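Gidgate Help Pages

Can a machine do my chores yet? Frequently asked questions

Updated 7 November 2021

We sell shelving, storage bins and workbenches, and for the past year the question we've been asked most at the counter has had very little to do with shelving. People want to know when they can stop putting things away themselves. These are the answers we give, written down so we can stop giving them.

Can a robot tidy my house?

No. A robot can vacuum the flat parts of it, provided you tidy first. You may have spotted the flaw.

Can a robot sort small parts into bins on a shop floor?

Sometimes, and better than it could a few years ago. If the parts are always the same, always arrive in the same place and never turn up upside down, machines have been doing it for decades. Tip the parts out anyhow on a table and it becomes a research topic. Much of that research now starts in simulation, where dropping a part costs nothing and there is no floor to sweep.

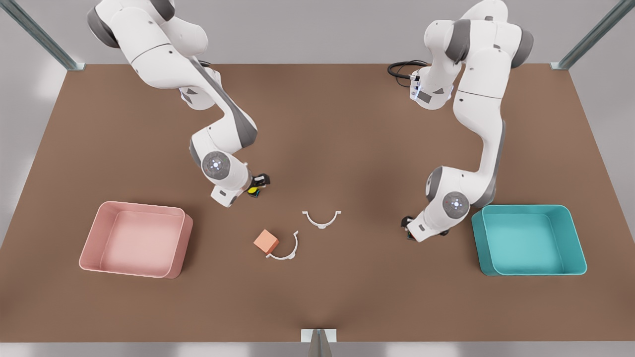 4 min read

A pink bin, a teal bin, an orange cube and two white half-ring brackets: as chores go, a small child would have it done before you'd finished explaining it. For a pair of arms it is a fair bit of work. A cube is a friendly shape, flat on every side. A thin curved bracket lying on a table gives a gripper very little to get hold of, and the little tabs at the ends make it fussy about angles.

Why two arms? Surely one is cheaper.

It is. Two arms can reach more of the table, and one can hold a thing steady while the other deals with it. They can also bump into each other, so somebody has to write the software that stops them. Anyone who has shared a small kitchen will know the problem.

Why practise on a computer at all?

Speed, mostly. You can run the same job 3000 times overnight and move the parts a little each time. The trouble comes when you switch to the real thing and find that real plastic slips, real lighting changes after lunch and real cables get in the way.

We run a small workshop. Should we buy one?

Ask yourself how often the job changes. If you put the same bracket in the same bin all day, ring a supplier and get a quote. If you do 43 different jobs a week and half of them begin with "where did I put that", keep your staff and be nice to them.

What about folding laundry?

Please see "Can a robot tidy my house?"

Loading the dishwasher?

Rigid plates in a known rack, possibly. Your dishwasher, with that one pan in it, no.

Do your bins work with robots?

The Zallton range has straight sides and stacks well, and the Viklund trays have a wide open top, which any gripper would probably thank you for. We haven't tested either with a machine. We have tested them with people, who mostly put things next to them.

Will Gidgate be selling robots?

Not at present. We looked at it in June and went back to shelving.

My question isn't here.

Ask at the Jultside counter or use the contact form. Replies take up to 6 working days — they are still written by hand.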